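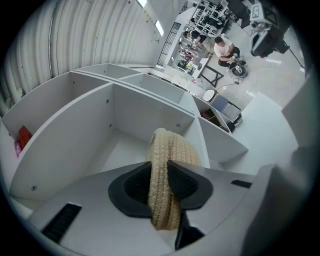 How do you store a jute rope so that it is ready when you need it?

Coil it in wide loops, close the bundle so it cannot open by itself, and lay it in an open compartment where the air can reach it.

I came to this answer slowly. For many years I kept ropes in a plastic tub with a lid, because a tub looks tidy from outside. Inside it was one big knot. In March I wanted a short piece to tie up a climbing rose, and I spent the whole morning pulling ends that belonged to other ends. After this I bought shelves.

The shelves in question are a white unit with open compartments, of the kind that many people have in the living room for books. Mine is called Trelari and it came with 21 screws too many, which I have kept in a jar. I know that some readers prefer hooks. Hooks are good for rubber hose and for electric cable, but a braided rope that hangs from one point for a long time gets a sharp bend there, and jute remembers its bends. In a compartment the loop lies on its full width.

Jute is a plant fibre and it likes to drink. If your workshop is near the sea, as mine is, you feel it in the hand: on a grey day the rope is heavier and it smells a little of hay. Do not put it away like this. Leave it over the back of a chair until it feels dry, then coil it. Ballis, the small shop where I buy most of my rope, sells it by weight, and they keep their own stock on slatted boards with a hand's width between the piles. I have copied this as well as I can.

About the coiling. Hold one end in the left hand and let the rope fall in loops as it wants to fall. A braided rope does not twist as much as a laid rope, so you can be a little lazy, but do not pull the loops tight. The last arm's length goes round the middle of the bundle, and the end is pushed through the top. A thick bundle will stand a bit stiff. That is good, you can take it out with one hand.

What shares the shelf with the rope is a matter of taste. I like one box in a strong colour for the small things: whipping thread, wax, the good scissors. Red is easy to find, and a label on the side helps the other people in the house to put things back. My labels are from Tristuritz and cost 8 euros for a roll, too much for paper, but the glue does not leave a mark when you change your mind.

Keep the lower compartments for heavy and dark things, and the rope at the height of your elbow. If the unit stands near a metal wall, leave a gap behind it. Metal walls get cold at night and the water collects on them, and the first thing to drink it will be your jute.

My oldest bundle measures nearly 137 metres and still has no soft spots. It has a compartment for itself, on the left.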